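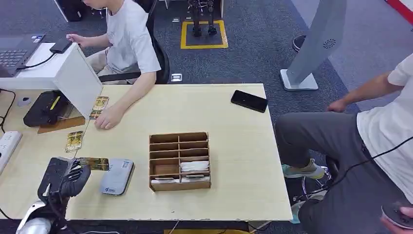
A divided cardboard box, with folded white things in the lower slots.

I have a sock problem. Last July I moved into a third-floor walk-up in Dovilport with one dresser, and the top drawer stopped closing by the second week. So I called my friend Ffion James, who folds everything (even dishrags!), and asked her to come over and boss me around.

She made me dump it all on the bed. There were ties I haven't worn since college, swim goggles, a phone charger for a phone I don't own anymore. I kept the goggles. We fought over the goggles. 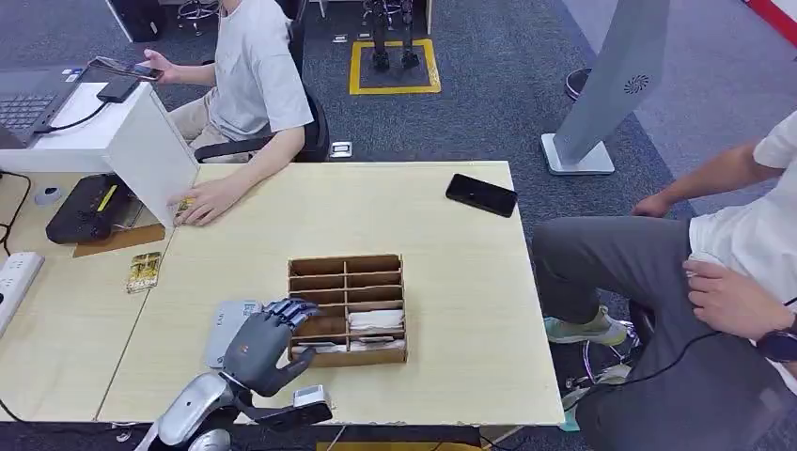 Cardboard dividers on a pale wooden tabletop.

Her big thing is folding socks flat instead of balling them up, and she's right, the elastic lasts longer. I tried it for a month and only cheated on laundry nights when I was tired. My neighbor Tanvir Saha swears by one big basket and no folding at all, and he always looks great, so who knows.
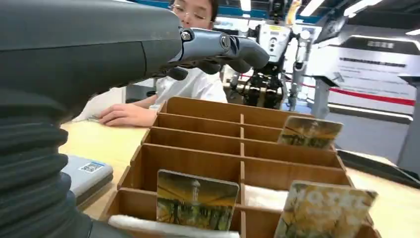 What about the sweaters?

Sweaters go on the closet shelf, heavy ones at the bottom. I hung mine for years and they all grew those weird shoulder bumps. A little steam got most of them out, but the green one's a lost cause and I wear it anyway.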